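Zollwood Open-Top Storage Bin, Gray 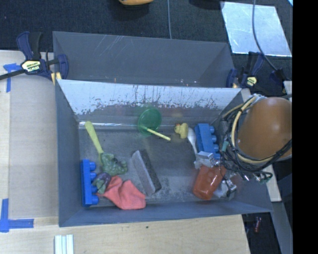 Gray bins in use. Near bin holding toys and household items.

The Zollwood bin is a plain, open-top container for shelves, benches and back rooms. It comes in one color and has no lid, no wheels and no dividers. Most of our customers buy it for sorting: returns, spare parts, school supplies, playroom cleanup, donated goods.

Sizes

Small: fits a standard closet shelf and can be carried in one hand when lightly loaded.
Large: meant for the floor or a bench. Lift it by the rim at both ends.

The two sizes do not nest inside each other. Bins of the same size nest when empty.

Material and wear

The bin is molded in one piece from solid gray plastic. The color goes all the way through, so there is no coating to peel. Scratches and scuffs will show as paler marks, mostly on the inside walls and the floor. This does not affect use and is not covered as a defect. Cracks, split corners and warped rims are covered for 12 months from delivery.

Cleaning

Wash with warm water and dish soap. A soft brush works for grit in the corners. Do not use acetone or paint thinner. Let the bin dry before nesting, or it may stick to the one below.

Labels

A paper label is supplied with each bin and goes on the outside of the short wall. Adhesive labels from office stores also hold well if the surface is wiped first. To remove old glue, use cooking oil and a cloth, then wash.

Ordering

Sold in packs of 3. Single bins are available from the Rorkbridge store only. Orders placed before noon are packed the same day. We keep 4,000 bins in stock for most of the year, but stock runs low in January and large orders may ship in 2 parts.

Schools and nonprofits can order on account. Contact Kedir Degefa at the Rorkbridge sales desk and have your account number ready.

Returns

Unused bins can be returned in full packs. Please keep the outer carton. Return shipping is paid by the customer unless the bins arrived damaged.

Related items

Trondasura wire shelf, adjustable
Faulkner label holder, clip-on
Zollwood flat lid (fits the tote range only, not this bin)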